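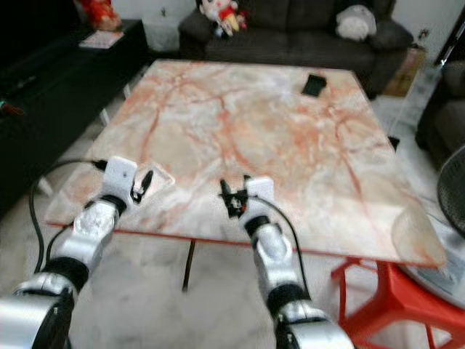
Diary > Larkard flat > October

I started after breakfast, when the light in the living room is best. My task for this week is to teach the robot to tidy this room, and I must show everything with my own hands, holding the two control handles. The people at Nolunon want 358 demonstrations from our flat. Until this morning I had 80. Now I have 91, and my shoulders know it.

Turning is still my weak point. If I turn the base too quickly, the arms swing a little and the recording is not so useful for learning. I wrote "turn slowly" on my hand with a pen. 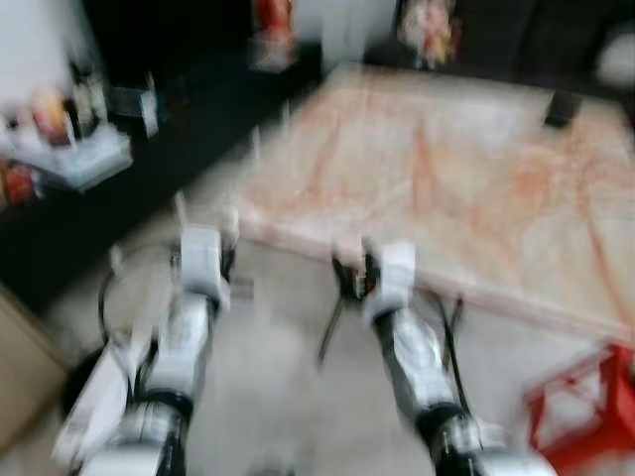

Turning beside the marble-look table, too fast again.

At noon I walked to Park and ate my bread there. I thought about how I pick up things myself, and I could not explain it in words. Perhaps this is why we show it and do not write it.

In the afternoon I practised near the bin. The grippers are wide and I must look well where the left one is, so that I do not touch the console.

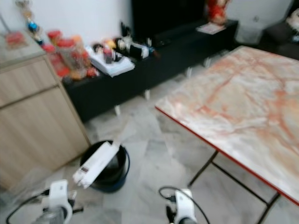 The bin, with the white package leaning over it.

I stopped at five. Tomorrow I would like to make 13 more before the bus to Wosville. I must also charge the handles tonight.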